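Oct 29, 2019

# Moluvthorpe gripper trial leaves the big question open

A comparison of two robot grippers at the Giltano workshop in Moluvthorpe has ended with a winner on paper and a good deal of doubt in the room. The firm had set out to learn whether a dearer gripper from Sjögren would handle thin plastic cups better than the plain one it already uses. The dearer one scored higher. Whether that means anything is another matter.

Giltano packs tableware for caterers and has been talking about automating its cup line for two years. Until now the talk has led to a lot of visitors and not many machines. The trial was meant to settle at least one part of the argument before the firm signs an order in November.

The test was simple enough to explain. A cup is put on the table, the robot closes on it, lifts it, holds it for a few seconds and puts it down. If the cup is dropped, dented or knocked over, the try counts as a miss. Each gripper was given 3000 tries, spread over 5 working days, and the tally was kept by Siu-fong Lui, the technician in charge of the bench.

Her sheet shows 3230 entries in all for the Sjögren gripper. The additional entries come from a stretch on the second day when the control software, a package called Plumo, lost its connection and the team decided to run that part again. The first attempts were left in the sheet but kept out of the score. Lui wrote a note beside them, and the summary given to visitors does not mention it.

That would be a small point if the gap between the two grippers were wide. It isn't. The supplier's summary calls the result "clear". Put the struck-out tries back in and the lead shrinks to a size that could be down to luck, or to one bad box of cups.

"I would not buy a kettle on that difference," said Kiros Tsegaye, who runs the packing floor and sat in on most of the trial. He had asked for the old gripper to be given a fresh set of finger pads before the start. It went in with the pads it had.
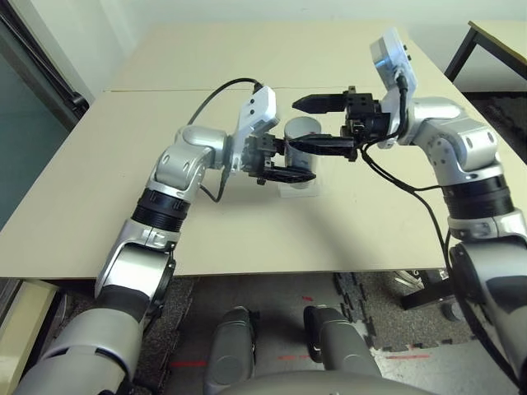 *Both grippers close in on a white cup during the Moluvthorpe trial.*

The two-handed part of the work was added late. Britt-Marie Lunde, who came up with the test plan, wanted to see if two arms working together could hold a cup with less squeeze than one arm alone. On her account they can, at least when the cup stands where the robot expects it to be. Moving it a finger's width was enough to spoil some runs, and those runs were then put down as "set-up errors".

This is a habit worth watching in trials of this sort. A cup standing slightly out of place is a set-up error on a test bench. On a packing line it is a normal morning. Giltano's own floor staff nudge cups straight all day long without writing it down, and any machine that takes over the job will have to do the same.

Lunde accepts part of that. "We tested the hand, and people are reading it as a test of the whole system," she said. "If you want to know how it copes with a mess, you have to give it a mess, and we had no time left to do that." She said she would have liked longer with each gripper and a wider choice of cups.

Only one shape of cup was used for the scored runs. Giltano sells a good many shapes, among them a wide soup cup that people on the floor describe as the one everybody drops. It was taken off the list before the start because the old gripper does not open far enough to get round it. That seems a fair reason to leave it out of a like-for-like contest and a poor reason to leave it out of a buying decision.

Speed did not count towards the score either. The cup had to be lifted and put down, and there was no limit on how long that took. Tsegaye, who brought his own watch, reckons the robot would need to work a great deal faster to keep up with his slowest packer. The firm has not given out any times and says they would be misleading at this stage, with the arms turned down to a low speed for safety.

Roald Midtbø, who looks after sales for the Sjögren gripper in the region, was in a sunnier mood. He said the trial had shown "exactly what we hoped" and that the softer closing action would pay for itself in cups saved. Asked how many cups a line like Giltano's loses now, he said he did not have the figure. Tsegaye did not have it to hand either – breakages are swept up and weighed with the rest of the waste.

Without that number it is hard to see how anyone can say what a better gripper is worth. It may be that cups are hardly ever broken by hand, and that the whole exercise is a cure for a small complaint. It may also be that the losses are serious and have been hidden in the waste bins for years. The trial was never going to tell Giltano which.

There were things to like. The bench stayed up for the full run apart from the Plumo dropout, and the change from one gripper to the other took less than a tea break once Lui had the knack of it. The raw sheet, struck-out lines and all, was printed and left by the door for anyone who wanted a copy. Plenty of firms show a film of the best try and leave it there.

Lui herself would not be drawn on which gripper she would choose. She said the new one was easier to set and the old one easier to mend, and that she had mended the old one often enough to do it with her eyes shut. She is more worried about the cables. On an earlier bench a loose run of cable caught on a guard and pulled out, and the software took it for a failed grip. She would like every miss in the next round to be logged with a cause.

The decision now goes to Halvard Strand, Giltano's head of works, who paid for the trial out of this year's repair budget and has to show something for it. He said he was "leaning towards" the new gripper but had asked for another round of runs first, with the struck-out tries scored and the soup cup back on the list. The old gripper will get its new pads this time.

Strand did not say who would run that second round. Midtbø has offered to send someone to help, free of charge, and Lunde has said she would prefer that the bench be run by people with nothing to sell. Both offers were still on the table when the visitors left.

Giltano expects to make its choice in November. Copies of the raw sheet can be had from the workshop office in Moluvthorpe on request.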